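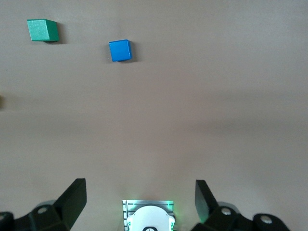
Leonilde Pinheiro wants it on record that the second week of robotics club was harder than the first, and that she would still take the second week every time. In week one you drive the arm by hand and feel like a genius. In week two you hand it over to your own code, and it closes very politely on thin air.

News > Clubs > Robotics

Blocks, blocks and more blocks

Print this page | E-mail this page

The Unby robotics club has spent the whole term on one job: pick up a cube, put it on another cube, let go. It sounds tiny! It has taken over our lives. The arm has a camera down at the wrist, so the students work from the same close-up view the program gets, green cube and blue cube and the tips of the fingers, and they argue over it like sports fans over a replay.

Siyabonga Shabalala's team (they call themselves Zundance, don't ask me to spell it twice) logged 551 practice grabs between October and the winter break. Their notebook is a thing of beauty, with every miss written up in pencil and a column headed "whose fault." Mostly it was the lighting. They found that a cube's shadow could fool their color filter into thinking the cube was fatter than it was, so the arm kept aiming a little to one side. The fix was 20 lines of code and a lot of shouting.

The Gandau team went at it from the other end and slowed everything down. Their arm creeps in, stops, checks again and only then closes. It is agony to watch and I love it. On their last full run they got 211 clean lifts, which is the club record until somebody beats it.

Both teams will be at the Mofokeng Block Challenge on 28th March. Each team gets 50 tries, and the cubes are set down at a new angle every time, so memorizing positions won't help. Families are welcome, doors open at nine, and please bring a snack to share if you can.

We still need two extension cords and a folding table for the pit area. New members can join at any point in the term, and you don't have to know how to code. Leonilde didn't when she started, and now she is the one everybody goes to when the arm sulks.

Back to News | Next item | Calendar | Contact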